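Guides > Board Games > Chess > Setting Up a Board

How to Set Up a Chessboard

By Märta Wallin

Setting up a chess set takes a couple of minutes once you know the order. Most mistakes come from two places: the board is turned the wrong way, or the king and queen are swapped. The steps below take care of both. They work for any standard set, whether it is a folding travel board or a full-size tournament one.

What you need

One board with 64 squares and one full set of pieces in two colors. Each side gets one king, one queen, two rooks, two bishops, two knights and eight pawns. The two sides are called White and Black even when the pieces are some other shade, such as tan and brown.

Step 1. Choose the table

Use a flat table that doesn't rock. Leave room on both sides of the board for captured pieces. A shallow tray on each side is better than the bare table, especially with round-bottomed pawns that roll when they tip over. The trays also keep the spares from getting mixed in. Some sets come with an extra queen for each side, and it should stay off the board until a pawn is promoted.

A plain, dark tabletop is easy on the eyes under a wooden board. If yours is shiny, put a cloth down first and pull it tight.

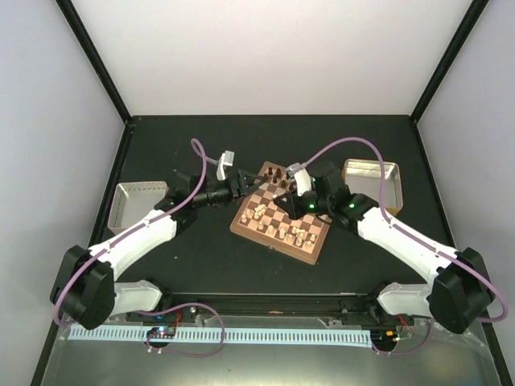 Step 2. Turn the board the right way

Sit where one of the players will sit. The corner square nearest your right hand must be a light one. If it is dark, give the board a quarter turn. Many boards have letters and numbers along the edges. The letters a to h run from left to right for White, and the numbers 1 to 8 run away from White toward Black.

Step 3. Place the rooks

Put one rook on each corner square, four in all. White's go on a1 and h1, Black's on a8 and h8.

Step 4. Place the knights and bishops

The knights stand next to the rooks. The bishops stand next to the knights. You should now have two empty squares left in the middle of each back row. Check that each player has one bishop on a light square and one on a dark square.

Step 5. Place the queens, then the kings

The queen goes on the middle square that matches her own color. The white queen goes on the light square, d1, and the black queen on the dark square, d8. The kings take the last empty squares, e1 and e8. The two queens should face each other straight across the board, and so should the kings.

If the two tallest pieces look alike, check the tops. In the usual Staunton pattern the king has a cross and the queen has a small crown.

Step 6. Fill in the pawns

Line up eight pawns in front of the back row on each side. Center every piece in its square. With a small board this matters more than you'd think, as a pawn sitting on a line can be taken for a pawn on either square.

Putting the set away

Clear one color at a time and count as you go. Each side has 16 pieces, plus any spare queen. Put the heavy pieces in the box first and the pawns on top. Wipe a wooden board with a dry cloth and store it flat, away from heaters and windows. If the box is too roomy and the pieces knock together, a folded piece of felt in the bottom will help.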